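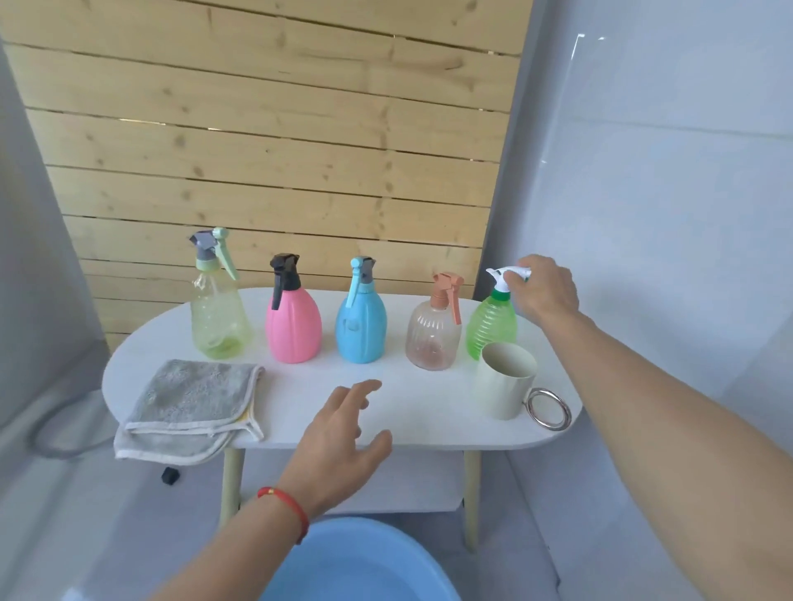

Spray bottles and a folded cloth on the oval table in the cleaning practice room, Trellatora.

Report on the visit to the Trellatora household training centre

Members of the Pristadia Housekeeping Association visited the Trellatora centre in September. The visit opened at 9.30 with a short welcome in the main hall, after which the party was divided into groups of 7 and taken through the teaching rooms in turn.

The centre occupies the upper floor of the former Wallner weaving shed and received 2,869 learners last year. Courses last two days and cover surface care, laundry, kitchen hygiene and the safe storage of cleaning products.

The greatest interest was shown in the practice room for surface care. Work is carried out at a white oval table with pale wooden legs, set before a wall of light pine boards. The trigger sprayers stand in a row along the back of the table, leaving the front free for the cloth and the hands. Each bottle differs from the next in colour, among them an opaque pink one with a black trigger and a light blue one with a trigger to match. The centre assigns one colour to each type of task, and learners are expected to know the list by the end of the first morning.

Visitors were invited to try the folding method for microfibre cloths, which gives eight clean faces from a single cloth. Several members found the final fold difficult, and the instructor repeated it on request.

The afternoon was given to the storeroom, where the Nokgate labelling system has been in use since the spring. Almost 150 refill containers are held there. Members asked about the cost of the labels and about their resistance to damp. A written reply has been promised and will be circulated with the next newsletter.

A second visit is planned for those who could not be accommodated. Places are limited to 50 and should be requested through the Association's office.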